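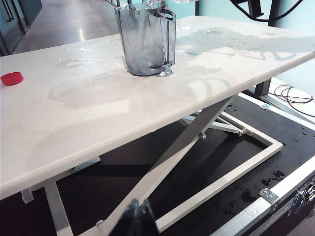 Burkville Tap Water Notes

Hi! This is my collection of tap water notes from Burkville, the town I've lived in long enough to have strong opinions about its plumbing. There are 787 rows in here, one per tasting, all typed up from a stack of paper notebooks. I did this for fun, so please don't base a plumbing decision on it.

What's in the folder

notes.csv is the big one. Each row has a month, a time of day, a street (no house numbers, I promised people), what the tap is for (kitchen, bathroom, garden hose), a hardness reading, and then my own words about the taste. Those get a bit silly. "Pennies" shows up a lot, and so does "swimming pool, far away."

streets.csv matches 71 streets to the side of town they get their water from. The Meng side comes off the old reservoir and the Skimow side is on wells, and you can really taste it once you know.

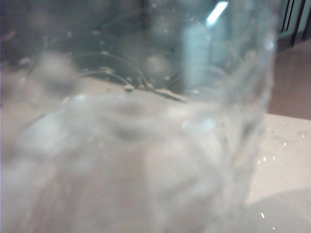
Taste is the messy column, so a word on how I did it. I let the tap run, filled a glass, waited for it to settle and took three sips before writing anything down. There's a cloudiness score too, 0 to 3, and I'd treat the early ones with suspicion! A clear glass covered in smears and streaks bends everything behind it and puts a gray-blue tint on it all, and I was scoring through glasses in that kind of state for months before I thought to polish them first. Rows from before I got fussy have "old" in the method column. I left them in, but drop them if cloudiness is what you're after.

Hardness came from Gruvavico test strips, which you read by matching colors to a chart. I'm not great at telling the two middle greens apart, so those values wobble. Anything marked 500 means the strip went past the end of its chart, so don't average those in with the rest (I did, once, and got a very exciting graph).
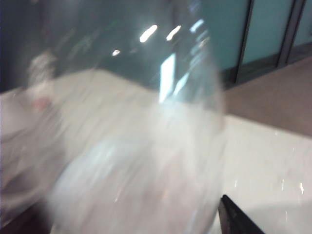

The Skimow rows have most of the 500s, and they thin out after June, when I ran out of strips and was too cheap to buy more. Blank means not tested. It doesn't mean zero.

Using it

Take it, chop it up, make charts. A mention would be nice. If you spot a misspelled street, open an issue and I'll fix it when I'm next at the computer, usually after 9 p.m.

Still to do: the garden hose rows need a proper cleanup, and two notebooks have pages I can't read yet.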